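Tire Wear and Lap Time Loss on a Short Asphalt Oval
Gun-woo Hong and Ga-eun Do
Motorsport Engineering Project, Final Report
22 May 2026

1. Background

The Gillau oval is a short, low-banked track used by a regional late model series. Races there are decided mostly by how well a car keeps its right rear tire alive over a long green-flag run. Teams talk about "fall-off," meaning the difference between lap times on fresh tires and lap times late in a run. The aim of this project was to measure fall-off for one car under two right rear pressure settings and to compare the results with a simple wear model.

2. Car and track

The test car was supplied by the Domine team and weighed 2,710 pounds with driver and fuel. Springs, shocks, stagger and cross weight were left unchanged between runs. Only the right rear cold pressure was changed. The low setting was the team's normal race value. The high setting was 4 psi above it.

The track surface was last repaved before the series began racing there and is now coarse, with exposed stone in the middle of both corners. Testing took place in February, on a cool track. This matters for the results and is discussed in Section 5.

3. Method

Each run was 60 laps. The driver was told to hold a steady pace and to stay in the lower lane. Lap times came from the transponder loop at the start/finish line. Tread depth was read at the inner, center and outer positions of each tire before and after the run, using the same gauge and the same operator.

The Noh wear model was used for comparison. It treats wear per lap as proportional to sliding energy at the contact patch, with one constant fitted to the first part of the run. Sliding energy was estimated from lateral acceleration and steering angle, logged on a Prokomis unit mounted behind the seat. The log was resampled to a common time base and split into laps by the transponder signal. Laps affected by traffic on the track were removed by hand.

4. Results

In both runs the lap times rose quickly at first, leveled off, and rose again near the end. The low pressure run was faster at the start. The high pressure run had less fall-off in its middle part, and by the closing laps the two were close enough that the difference was smaller than normal lap-to-lap scatter.

Tread readings showed more wear at the outer edge with low pressure and more at the center with high pressure. The left side tires showed no clear change between settings.

The model followed the measured times well up to the second rise and then predicted times that were too fast. Changing the fitted constant did not remove this error. It only moved it to earlier laps.

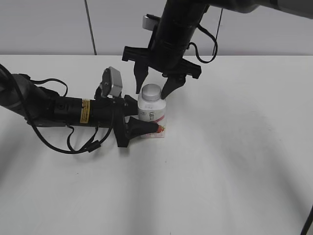 Figure 1. White bottle and two black robotic arms.

5. Discussion

The late rise in lap time is probably a heat effect, which a model based only on sliding energy cannot show. A term for tread temperature would be needed. No tire temperature was logged during the runs, and pit readings taken after a cool-down lap are of limited use.

A cool track also favors the low setting. On a summer race night the ranking of the two pressures could be reversed, and the results should not be applied to those conditions without more testing.

The sample is small. One run per setting does not allow a proper estimate of error, and driver fatigue was not controlled.

6. Further work

Repeat runs in warm weather are the first priority. An infrared sensor aimed at the right rear would cost under $1,000 and could be read by the existing logger on a spare channel. The lap filter should also be automated, so that the choice of removed laps does not depend on who is processing the data.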